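Zwischenbericht Flostex: Können Maschinen Hausmeister- und Haushaltsarbeiten übernehmen?
Berichtszeitraum bis November, vorgelegt von Kalliopi Georgiou
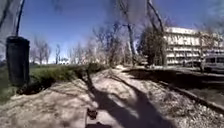
Weg und Grünstreifen mit Blick auf das mehrstöckige Gebäude, Arbeitspaket 3 (Außenbereich)

Stand der Arbeiten
Arbeitspaket 1 (Wäsche falten) ist abgeschlossen. Von 40 Handtüchern legte das System 14 ohne Eingriff auf das vorgesehene Maß. Bei Hemden brachen wir nach 12 Versuchen ab, der Greifer verliert den Kragen. Jintana Kamolrat hat die Protokolle auf dem Projektlaufwerk abgelegt.

Arbeitspaket 2 (Regale im Laden nachfüllen) läuft bei Womness weiter. Kartons und Dosen sind unproblematisch, Beutel nicht. Siriporn Chuensuk rechnet für Beutel mit einem neuen Sauger, die Lieferung durch Corari steht noch aus.

Arbeitspaket 3 betrifft Wege fegen und Abfall aufnehmen. Sandiger Boden mit losen Steinchen ist für die Bürste schwieriger als Pflaster. Harte Baumschatten werden von der Erkennung noch zu oft als Hindernis gemeldet - Yaowalak Chaiyaporn trainiert das Modell mit Aufnahmen bei tief stehender Sonne nach. Das Leeren von Abfallbehältern haben wir zurückgestellt.

Einschätzung
Ohne Aufsicht läuft bisher keine der Aufgaben. Eine Person kann beim Regal zwei Geräte betreuen, im Außenbereich nur eines.

Mittel
Für Ersatzbürsten und Akkus bitten wir um Umwidmung von 10 Prozent der Reisemittel. Den Antrag stellt Kulap Chaiyaporn.

Nächste Schritte
Wiederholung der Hemdenversuche mit schmaleren Fingern, danach Kehrversuche am Standort Thaweesak.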